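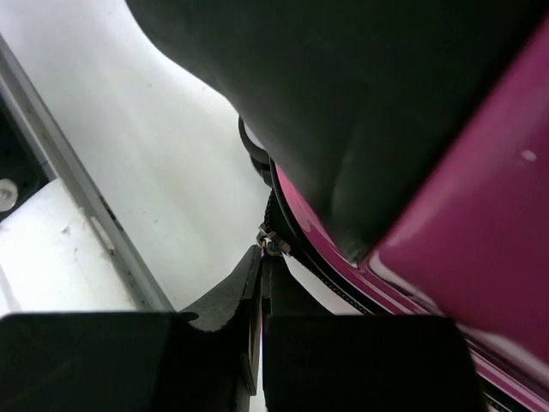

Last updated: February 11, 2021

Jalen Schumacher has packed for other people for four years, and he still gets a little worked up about zippers. I called him to talk about moving house, and we spent most of an hour on suitcases instead (my fault, I told him I sit on mine to get it shut).

"Please stop sitting on it!" he said. "You're bending the rim, and then the two halves never line up again."

Jalen started out at Mottram, a storage place on the edge of Inbridge, and now he goes into people's homes and packs whatever they point at. Last November he did a family in Woltamlow who were leaving for half a year and had 13 bags between them. He talks about that job the way other people talk about a vacation.

I asked him what he looks at first when somebody hands him a case.

"The zipper, every time. I run it all the way around while the thing is empty. If it catches when it's empty, it's going to catch when it's full, and you'd much rather find out at home."

When it does catch, he wants you to look for cloth before you do anything else. A sleeve, a lining, a strap, the corner of a jacket. Back the pull up an inch, hold the cloth away with your other hand, and go again slowly. He rubs a plain white candle along the teeth of a stiff one and wipes off the crumbs with an old sock. I tried this on my own bag after we hung up and I'm a convert.

The curves are where people get into trouble, he told me. On a straight side you can yank and get away with it, but at a corner the pull wants to go one way and your arm wants to go another. "Go around a corner like you're parking," he said. "Little bit, stop, little bit, stop."

Then we got onto soft things, which he has strong feelings about. Padded coats, mostly. I had always put mine in last, on top, and squashed it down with my elbows. Jalen puts his in first, spread flat with the arms folded back, and lets the shoes and the heavy stuff hold it down. Anything puffy near the opening is going to creep out toward the teeth, he says, and black on black is the worst, you can't see what you're about to bite into. He keeps a flashlight in his pocket for that.

"Hard case or soft?" I asked. He groaned.

"Hard if you're checking it, soft if you're shoving it under a seat. And get a bright color. I had a guy with a gray one who stood at the carousel in Vollia for an hour watching other people's gray ones go by."

He doesn't mind scratches on a shiny shell. He wipes them with a damp cloth and leaves them alone. Stickers he's against, on account of the glue.

Before I let him go I asked how long he takes to pack for a week away. Around 26 minutes, he said, including the socks. It takes me most of an evening, and I still forget my toothbrush.

We use cookies to remember your settings and see which pages get read. By continuing to browse you accept our use of cookies. Accept | Manage preferences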